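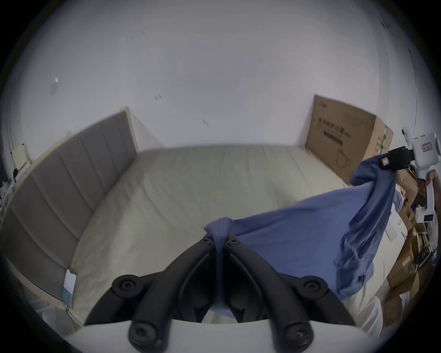
Do I have to run the whole checklist if I only changed the planner config?
Run all of it. A config change has bitten me more often than a code change, and the full pass takes me 4 minutes once the logs are loaded.

Checklist: Sovum cloth planner, before a new build goes live

[ ] Clocks. Left and right streams agree. I check this first (I skipped it one Tuesday and lost the afternoon!).
[ ] Gripper width reads zero when closed. If it drifts, recalibrate in Drovik and start over.
[ ] Speed cap on. Mine sits at 70 percent for first runs, please leave it there.
[ ] Stop command tested from the keyboard AND from the script. Both, every time.

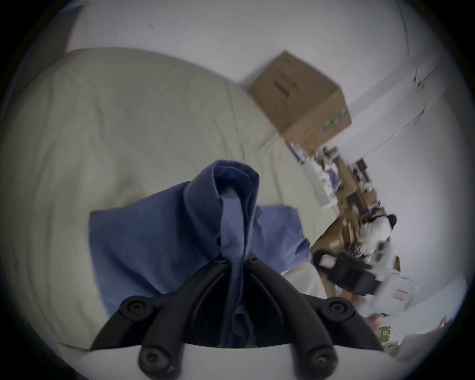 Page last changed: April, by the Garley tooling desk

[ ] Replay loads without dropped frames. The Riihimäki set has 3,219 of them, so if your count comes up short, go look at the loader.
[ ] Cloth mask stays on the cloth. Comment from me: scrub through slowly, the fast preview hides flicker.
[ ] Grasp points land on fabric. Bunched bits are where mine go wrong.

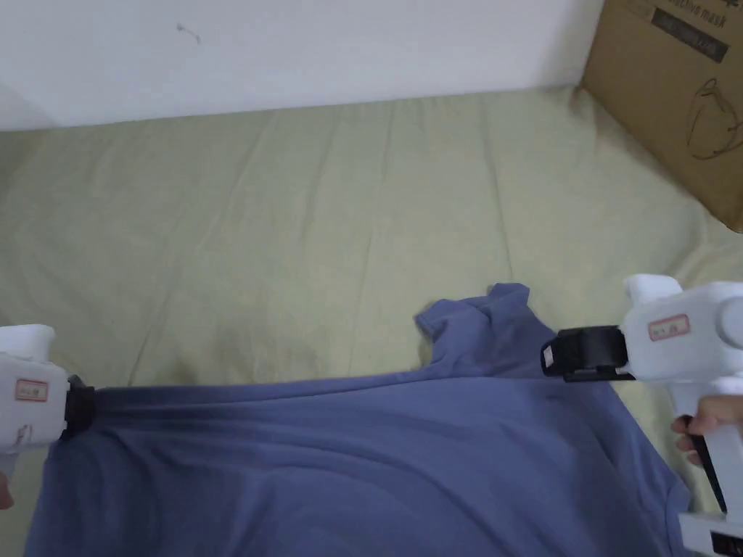 Perception gets its own sign-off, and I'm picky about it. The edge finder has to return one line between the two grasp points, with a confidence on it, before the planner is allowed to pull. A blue-grey T-shirt held at both upper corners is a nice test, with the top edge taut and sloping up a little to the right, and that rumpled bit near the right jaw is just the kind of thing my old filter called a second edge. If you get two lines, fail the build and send me the log.

[ ] Edge finder: one line, confidence logged
[ ] Tension limit loaded from file, no defaults
[ ] Build number written on the sheet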